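**Tour de bureau Dell d'occasion, vendue par Vireck**

J'ai acheté cette tour en septembre, 65 euros avec 2 ans de garantie. Pour ce prix, je suis plutôt content. Le panneau latéral s'enlève facilement et la place à l'intérieur est correcte.

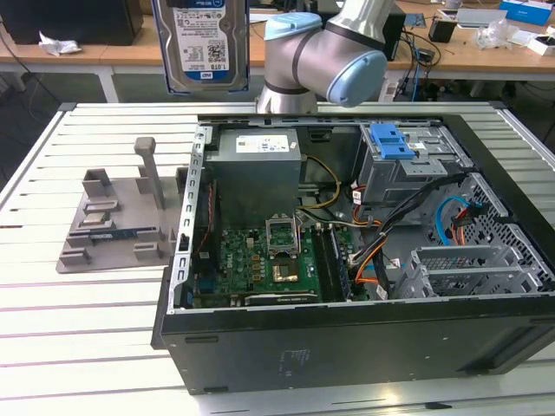 *La tour ouverte, avec le disque WD Blue de 1 To.*

Les câbles de l'alimentation passent au-dessus de la carte mère, cela me gêne un peu. Le loquet bleu de la baie optique est très pratique. J'enlève un point pour la livraison, trop lente.

Miklós Rácz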